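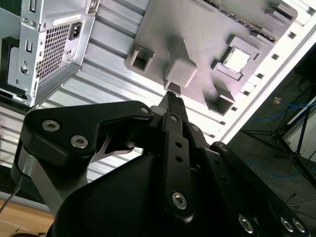
The repair counter at Fiadzo opens at nine on Saturday, and by a quarter past there is usually a line out to the sidewalk. People carry towers under one arm, with the cords looped over a shoulder. Most of the machines are between eight and 15 years old. Their owners have been told, by a store or a relative or a pop-up message, that it is time to buy a new one.

Many of them don't need to. A desktop computer is one of the easier things in a house to keep going, and the parts that wear out first are often the cheap ones. Fans fill with dust. Hard drives slow down and fail. Power supplies get noisy and then quit. The processor and the case they sit in will often outlast two or three rounds of the rest.

Fiadzo is a shop of four benches in Medton, a former mill town that once had three computer stores and now has this one. Last year it logged 2,267 jobs. The most common was replacing a spinning hard drive with a solid-state one, which the shop does for $75 plus the price of the drive. The second was cleaning. Owners who come in complaining that the computer "got slow" often leave with the same computer, minus a layer of gray felt from the heat sink.

The math is simple enough. A basic new desktop costs several hundred dollars, and a decent one a good deal more. The shop's rule of thumb is that a repair under $200 is worth doing if the machine has at least four years of software updates ahead of it. Past that, the staff will say so and offer to move the files to something else.

Software is where the trouble usually lies now. A machine that runs perfectly well can still be dropped from the supported list by the company that makes its operating system. Some owners switch to a free system and hardly notice, particularly if all they do is read mail and pay bills. Others have one program they can't give up. At the shop that program is often Serum, a bookkeeping package that small contractors in the county have used for years and that doesn't run on anything else. Those customers tend to keep the old computer for the books, off the internet, and buy a used laptop for the rest.

Used machines come mostly from offices. Dralteletti, a parts wholesaler two towns over, buys them by the pallet when leases run out and sells them on in lots of 12. They come with plain cases and few extras, but they were built to be opened. Many have side panels that lift off without a screwdriver, and the drives slide out on rails. Small home computers from the same years can be harder to work on, with memory soldered in place and odd-sized power supplies that have to be ordered.

For anyone who would like to put off the trip to the counter, the advice is short. Keep the tower off the carpet. Leave a few inches of space behind it so that warm air has somewhere to go. Once or twice a year, shut it down, unplug it, take it outside and blow the dust out with canned air, holding the fan blades still with a finger. Don't open the power supply itself, even unplugged. It can hold a charge for some time, and a replacement isn't expensive.

Back up the files first, before any of this. The shop sees a failed drive with no copy nearly every week, and recovery can cost more than the computer did.

What can't be fixed goes into two bins by the back door, one for steel and one for circuit boards. The steel goes to the county scrap yard. The boards go out on the Dralteletti truck, when there are enough of them to fill a crate.

Contact the editors | Copyright, all rights reserved | Back to top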